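Posholm Table Tub, teal

Counter and table storage / Tubs and trays

In stock. Ships in 30 days or less. Ask for Jairo Lozano if you want several shops supplied on one order.

Most tubs sold for the front of a takeout counter are overpriced, and we said so to Posholm when they sent us this one. It is a plastic tub. It has rounded corners and thick, smooth walls, and it comes in one color. The maker's sheet calls it a "service solution." We call it something to put chopsticks in, and at that it does a fair job. 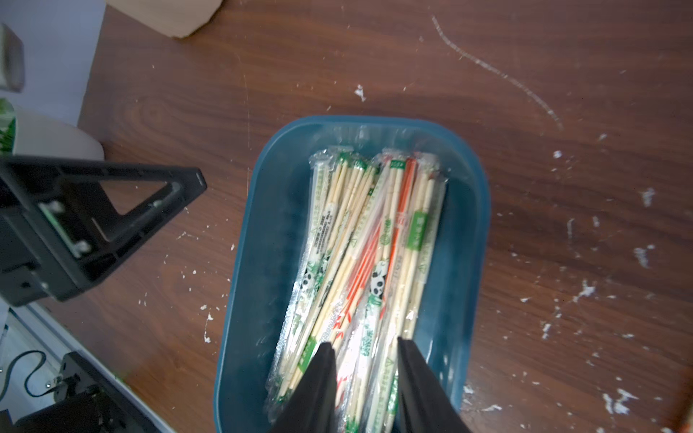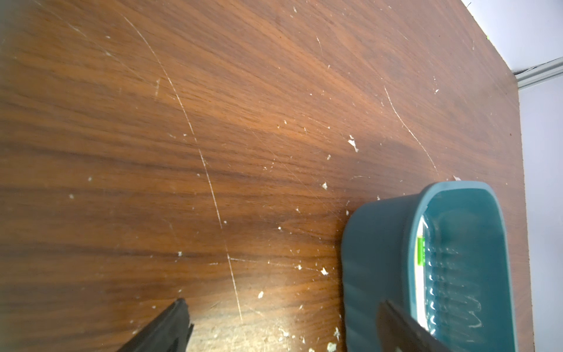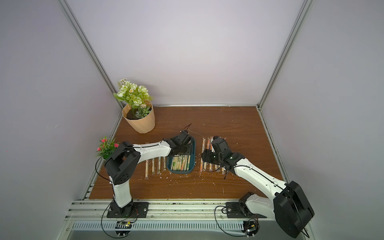 Disposable chopsticks in sleeves are awkward to store, and no tub fixes that completely. They slide, they fan out, and the crinkled ends stick up wherever there is room. We would still take a wide tub over a tall cup for them. The wrapped bamboo pairs with the pandas on the sleeves lie at a slant with striped ones mixed in among them, and a customer can see both kinds without digging. If you sell only one kind you may not need anything this size.

Two claims on the maker's sheet we can't back up. The first is "protects your table." A tub covers the patch it stands on and that is all. A glossy wood-grain top with long white scratches across it will go on looking like one, and crumbs will gather next to the tub just as they would next to a bowl. Wipe under it. The second is "stackable for life" – we have stacked ours since June, which proves very little.

We also looked at the Herarano and the Tsao. The Herarano has a lid, and lids get lost. The Tsao is cheaper and we had no real complaint, so if price is what matters, buy that.

Order code: 87
Carton: 180 tubs, no split cartons
Lid: none
Returns: unused tubs only

Page checked Sunday, September 5, 2021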